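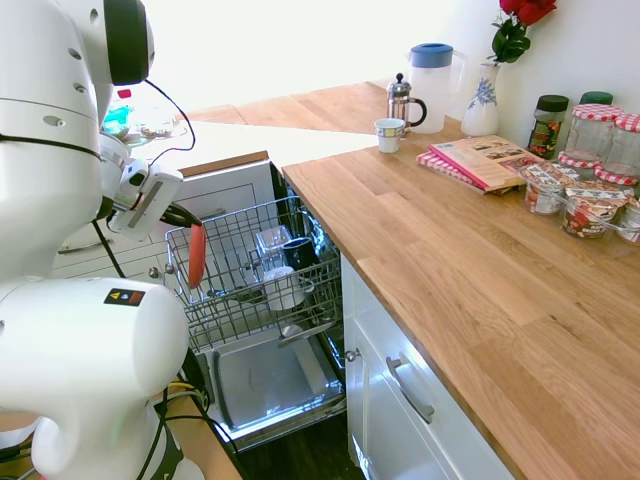

Irén Takács wrote in to say that her Kudwood had left grit on every glass for a month, and that she had tried four brands of detergent before she looked at the filter. She would like this section moved to page one. We put it at 6.2, which is progress.

6.2 Cleaning the filter

Do this every 50 cycles, or when the dishes start coming out worse than they went in.

1. Switch the machine off and let it cool.
2. Slide out the lower rack and set it somewhere you won't step on it.
3. Turn the round filter a quarter turn to the left and lift. If it won't turn, you are going right.
4. Separate the cup from the flat mesh plate. Try not to look too closely at what falls out.
5. Rinse both under warm water and scrub with a soft brush.
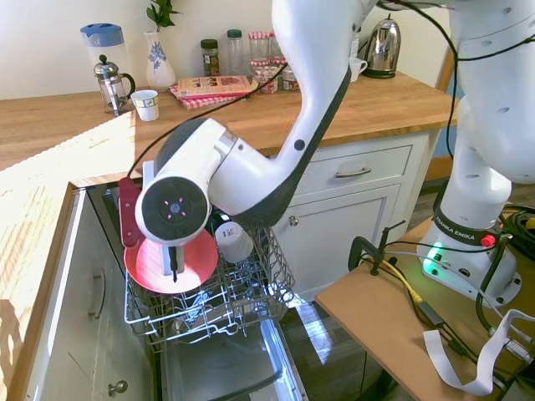
6. Wipe the well with a damp cloth. Olive pits and bits of label like to settle there.
7. Put the mesh plate back, then the cup, and turn right until it clicks.

CAUTION: Broken glass collects in the well. Use the cloth, not your fingers.

CAUTION: Never run the machine without the filter. The pump will eat whatever it is given, and a new one is part no. 461.

NOTE: No click means it isn't locked. Pushing harder has been tried.

NOTE: Error 11 after cleaning usually means the cup is in crooked. Go back to step 7. If it returns, see 6.5, Drain Hose, and bring a towel.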